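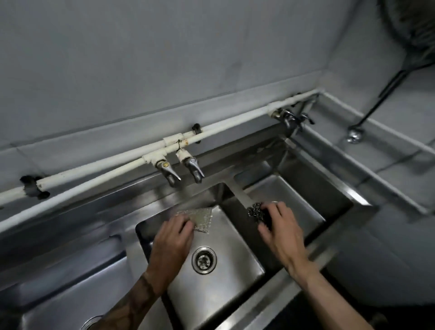
Visit to the Okabe noodle plant, April

The Okabe plant makes fresh and semi-dried wheat noodles for restaurants and two grocery chains. Emiko Furukawa, the production manager, met our group at the visitor entrance at 9:30 a.m. Hairnets and shoe covers are issued there, and jewelry goes in a locker.

Flour arrives by tanker and is held in silos on the north side. It is sifted, weighed and moved by air to the mixers. Okabe runs its mixers under vacuum, which removes air from the dough and gives a denser, more even sheet. Salt is dissolved in the mixing water beforehand.

After mixing, the dough rests on a slow belt and then passes through 5 pairs of rollers. The gap is reduced at each pair. Furukawa said the last gap is checked at the start of every shift and after any change of product. The cutter rolls are swapped by hand, and a full change takes 19 minutes including the test run.

The semi-dried line was the part I had come to see. Noodles hang on rods and travel through a tunnel with separate humidity control in each section. Dry the surface too fast and the strands crack in the pack a few days later. We were shown cracked samples under a magnifier.

Packing is on the floor below. Each carton holds 100 single portions. Product code 2066, a thick udon, was running during our visit.

The tour ended with a tasting at 11:45. Parking is behind the silos, and the second gate is the right one.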